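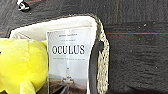 Off-white woven basket on dark grey fabric

Coltska Study Planner, undated, 28 weeks
Spiral bound, A5
Sold singly or in class sets of 15

Reviewed for the shop pages, February 18, 2019

Most school planners are bought in a burst of good intentions and abandoned by half-term. We have sold enough of them to know. So when Coltska sent us a planner that promises to "transform the way students learn", we put it on the shelf for a while and let a few sixth-formers use it before deciding whether to stock it. We do stock it now, with some reservations, and you should read them before you order.

What you get

Each week takes up two facing pages. The left page has the days, with a box for each subject and a narrow column for homework due dates. The right page is mostly blank lines, with a strip along the bottom headed "What I didn't understand". At the back there are 15 sheets of squared paper, a page for exam dates and a folded term chart that tears out.

There is also a front section of 101 study tips. We would have left it out. A handful are useful (write the question number next to your notes, ask the teacher what the mark scheme wants) and the rest are the sort of thing found on any classroom poster. Tip 6 tells you to drink water. Several of them say the same thing in different words. Coltska could have used the space for more weeks.

Does it improve grades?

The sleeve says students who plan get better marks. It doesn't say which students, how much better, or whether they were the organised ones to begin with. We asked for the source in January and were sent a leaflet repeating the claim. Please don't buy it on that basis. A planner can stop you forgetting that the geography essay is due. It can't write the essay, and a student who never opens it has simply got a heavier bag.

Undated pages

This is the main reason we would pick it over the dated ones. You can begin at any point in the school year and skip a holiday without wasting pages. The drawback is that you have to fill the dates in yourself, and our testers had mostly stopped doing so after a few weeks, at which point the homework column became guesswork. If your child needs chasing to do small jobs like that, the dated Pikov diary may suit them better, though its boxes are tiny and its paper is thin.

28 weeks doesn't cover a full school year either. It will get you from September to some time in spring, or from January to the summer exams with pages to spare. Anyone wanting the whole year will need two, and the price should be judged with that in mind.

The "didn't understand" strip

We expected to find this silly. It was the part that got used most. One tester took hers to the end of a maths lesson and worked down it with the teacher, which is a better use of two minutes than standing at the desk saying "I don't get any of it". It is only a strip of lines, of course, and you could rule one into an exercise book for nothing.

Paper and binding

Ordinary gel pens are fine. Felt tips and the fatter highlighters show on the other side. The spiral is plastic, and on one of our copies it had started to unwind at the bottom corner. The cover is card with a shiny coating and it picks up scratches in a school bag quickly. Coltska calls it "hard-wearing". We would call it average.

Class sets

Schools can order in sets of 15 and there is a saving on the single price, which shows in the basket. We can't split sets. Before ordering for a whole year group, try one set with one tutor group and look at them again after six weeks. If most are blank, you have saved yourself some money.

Compared with others we sell

Pikov Student Diary: dated, cheaper, lighter, cramped.
Dovhaniuk Homework Book: for younger pupils, with a space for a parent's signature. Too childish for anyone over 13.
Purnska Revision Pad: tear-off sheets, good for the last weeks before exams, no use as a diary.

Returns

Unused planners can come back within 28 days. We don't take back copies that have been written in, even if it was only the name page. Loose spirals are treated as faulty and we will replace them.

Cover colours: navy, green, plain grey. Navy is out of stock at present.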